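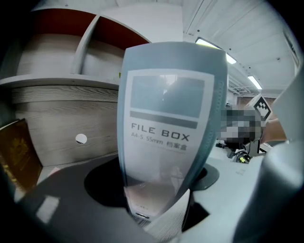

How far ahead does the check-in sheet for the Porkmont apartments have to go out?

It goes out 6 days before arrival, by email, with the door code left blank. The code follows by text message at noon on the day of arrival.

The rest of this message covers the points raised on the list about the Udow building and the change of linen supplier. I have left the earlier message in where it helps.

> The listing for the top-floor unit at Udow still says
> "sleeps five." The sofa bed in the living room was
> replaced in May with a fixed sofa. Is the listing wrong
> or is a folding bed being supplied?

The listing is wrong. The unit sleeps four: one double bed in the front bedroom and two singles in the back. No folding bed is supplied, and the building rules do not allow one in the hallway alcove where the old one was kept. I have corrected the text on our own site. The two outside booking sites take their text from a separate feed, and the feed has to be edited by hand. I will do that tonight. Any booking already taken for five people should be offered the ground-floor unit at the same rate.

> Guests keep asking whether the parking space is included.
> The old listing said yes, the new one says nothing.

Parking is included at Iltstead and at Porkmont. It is not included at Udow. The space behind Udow belongs to the shop on the ground floor and was only ever used by arrangement. Please add this line to the Udow listing, directly after the line on the elevator: "No parking at the building. Public lot on the same street, paid by the hour."

> What deposit are we supposed to quote? I have seen two
> figures.

The deposit is 1000 for all units, held on the card and released after the exit check. The other figure, 742, is the weekly off-season rate for the studio at Iltstead. It was pasted into the deposit field when the rate table was last imported. If you have quoted 742 as a deposit to anyone, honor it for that booking and tell me which one.

> Also, is the monthly rate at Iltstead still open to
> everyone or only to returning guests?

Open to everyone, November through March. The rate is 3040 for the two-bedroom unit, with water and internet included. Electricity is read at the meter on arrival and departure and billed separately. The meter is in the closet to the left of the front door, behind the ironing board. Write down both readings on the check sheet and have the guest initial them. Two bills last winter had to be dropped for lack of a first reading.

Linen. Herrero takes over from the current supplier at the start of next month. The differences that matter to us:

Pickup is before 9 a.m., not in the afternoon. Bags left out after that wait until the next pickup.

Bath mats are counted as towels. Order one extra towel per bathroom to allow for this.

Fitted sheets come in two depths. The Porkmont mattresses need the deep ones. Everything else takes the standard.

Stained items go in a separate bag with the unit name on the tag. Mixed bags are charged as damaged in full.

I do not have the delivery times for Iltstead yet. Herrero runs that road on a different truck and has promised a schedule - I will post it to the list when it arrives.

One open item on my side. The kitchen lists for Udow do not match what is in the cupboards. The listing mentions a dishwasher in both units, and the ground-floor unit has none. I have taken it out of the text. If whoever does the next changeover there could check the oven type as well (the listing says gas, the manual in the drawer is for an electric one), I can finish the page and send it through the feed with the other corrections.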